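Sterkham method

The Sterkham method is a routine for tidying and resetting rooms at home and at work, built on the claim that a room put back to a fixed starting state at the end of each use will stay orderly with little further effort. It is named for Sterkham, the town where its promoter, Rosaura Rivadeneyra, ran evening classes on housekeeping before publishing her handbook, The Reset Room. Supporters describe it as a system. Critics have pointed out that most of it is ordinary putting away, with new words attached.

Origins

Rivadeneyra has given more than one account of how the method began. In the handbook she says it came to her while she was closing up a shared kitchen in December. In a later talk she placed it in her own apartment, several years earlier, and said a neighbor had suggested the main idea. The two versions can't easily be squared, and the second edition of the handbook drops the story altogether.

Similar advice is much older. Household manuals have long told readers to clear the table before bed and return tools to their hooks, and restaurant kitchens, ships and school workshops have all worked on the same principle. The handbook cites none of this. Anselmo Villanueva, who reviewed it for a trade newsletter, called it "a good chapter on hanging up your coat, followed by the rest of the book."

The routine

A follower first chooses the "zero state" of a room, meaning what sits where when the room isn't in use. This is written on a card or drawn as a plan. After every use, the room is returned to that state in a set order: surfaces first, then the floor, then anything that belongs in another room. The handbook allows four minutes for this. It does not say how large a room it has in mind, or how many people are using it, and the same four minutes appear in the chapters on the kitchen, the study and the garage.

Items with no place in the zero state go into a holding box. The box is supposed to be emptied at the end of the month. Former students of the Sterkham classes have reported that it rarely was, and that some households ended up with a second box.

Decorative objects are treated with suspicion in the first edition and tolerated in the second, where plants are listed as "fixed items" along with lamps and clocks. Artificial plants are permitted on the same terms as living ones. Rivadeneyra has never said what changed her mind.

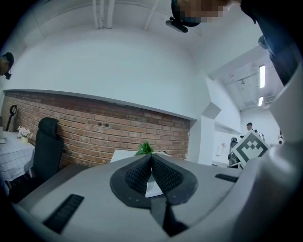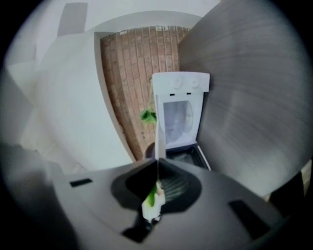
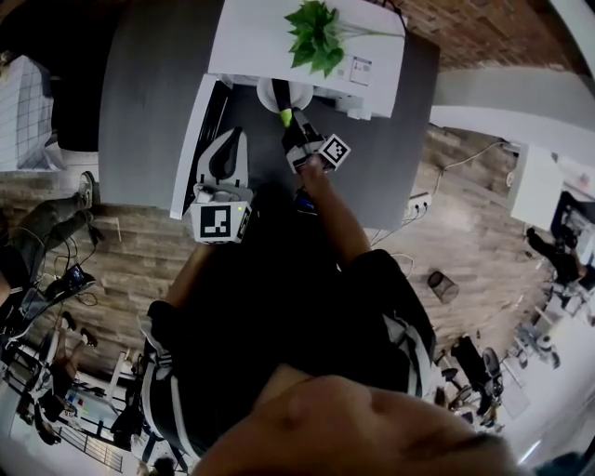 How long does it take for the routine to become a habit?

The handbook promises two weeks, but gives no source for the figure. Readers who have written about their own attempts report anything from a few days to never, and the answer seems to depend more on who else uses the room than on the method itself.

Evidence

The best-known support for the method is a survey of 3,399 readers, printed as an appendix to the second edition. It found that a large majority felt their homes were tidier after they adopted the routine. The survey was sent only to people who had bought the first edition and joined Rivadeneyra's mailing list, and it asked them to judge their own rooms. People who had given up were not followed. No comparison was made with households using another routine, or none.

Jairo Correa, a lecturer in home economics, tried a small comparison of his own with two shared student apartments. One followed the handbook and the other simply agreed on a cleaning evening. He reported no difference worth mentioning by the end of the term, though he also admitted that two apartments prove very little in either direction. Rivadeneyra replied that the students had not written their zero state on a card. Correa said that they had.

Claims that the method lowers stress or improves sleep appear on the cover of the second edition but are not taken up anywhere inside it.

Commercial use

The name has been attached to several products. Jinico sold a set of printed cards and storage boxes under license, and Tendar later offered a timer with a four-minute setting. Both were priced well above similar goods without the name. The handbook itself says that no special equipment is needed, a line that was kept in the second edition, opposite a page advertising the cards.

Paid courses for offices followed. Kirstin Urquhart, who managed a small accounting firm that took one, wrote that the staff enjoyed the day and that the desks looked much better for a while. She put part of the change down to the firm having finally bought enough shelves.

Reception

Opinion has been divided, though less sharply than the publicity on either side suggests. Salma El-Sayed, in a column on housework, argued that the routine has one real merit: it makes people in a shared room agree on what "tidy" means before they start arguing about who should do it. She thought this could be explained in a paragraph. She also objected to the handbook's silence on who does the resetting, since nearly all its sample households seem to have one person quietly doing most of it.

A shorter version, sometimes called the Flores variant, leaves out the holding box and the fixed order and keeps only the card. Its users claim the same results as users of the full routine. Rivadeneyra does not recognize the variant, and it is not mentioned in the classes at Sterkham, which are still held in the evening.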